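Gripper drops its object after a firmware update, vendor says it's my calibration

Posted by Ildikó Simon, 16 July 2020

Two-armed setup, Enache hands, running a table-clearing routine. It ran fine until April. Then we took the Sustora controller update, and now the right hand lets go partway through a lift, with no fault logged. In one batch of 18 lifts it dropped 5. Support says "recalibrate." I have recalibrated 4 times. I don't buy it anymore.
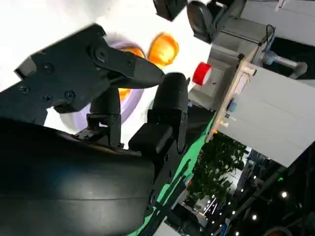
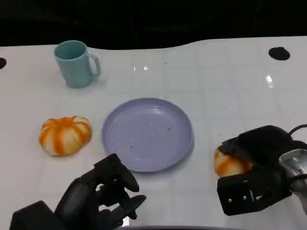
Same job, two views: wrist camera first, then the head camera with the plate on the table.

What I want to know is whether anybody has seen this with the log staying clean. I don't like standing next to a hand that opens when it feels like it.

Hamidreza Kordestani
Check your grip force setting before you blame the update. Ours went back to the default after we installed it, and the settings page still showed the old number until we restarted. Read the value off the controller itself. If it says 315 and you had it higher, there's your problem. I wouldn't trust "no fault logged" either. On our version a slow slip doesn't count as a fault, only a lost connection does. And please stay out of reach while it's lifting, whatever support tells you.

Krisztina Magyar
did you try new finger pads? worked for me

Ernő Fodor
Pads wouldn't explain why it started with the update, unless they happened to wear out the same week. I'd roll one arm back, leave the other alone and run the same lifts on both. Support told me rolling back wasn't possible. It was, the old file was still on the controller. Mine still drops one now and then, so I can't call it fixed.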